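Search this book
Enter a word or topic

Chapter 6
The Work Table: Clearing, Sorting and Keeping Order

Give people a clear table and they start making things! That is the cheerful idea behind this chapter, and I hope you will read it with a real table nearby, the messier the better. We shall be looking at surfaces where people work with their hands: what gathers on them, what deserves to stay, and how cables, tools and small parts can be given a home that everyone in the room remembers.

Our main case comes from the shared workroom at Gronow, where Upendo Kariuki spent a whole February watching how one table was used. She wrote down every object that was put on it and every object that was taken away, and by the end of the month she had 240 entries in her notebook. Most were small things (screws, pencils, tape, a great many mugs), and 38 of them never left the table at all. 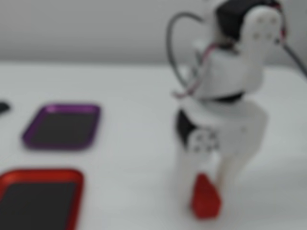
What I love about her notebook is how much it tells us about habit. People put things down where their hand happens to be, and then they work around them, sometimes for weeks. A screwdriver lands by the window on the first morning and by the second week everyone thinks of that corner as the screwdriver corner. Good order often begins this way, so before you move anything, spend a while finding out where things already like to live.

Cables need a section of their own, and they get one in 6.2. They curl, they cross, they slide off the back, and they are wonderful to sort once you know how! We shall try the Plaltlow method, in which each cable is followed by hand from one end to the other before anything is tied.

Before you read on, choose a table at home or at school. Draw it from above, mark what is on it, and keep the drawing safe. You will want it again when we reach the clearing exercise at the end of the chapter.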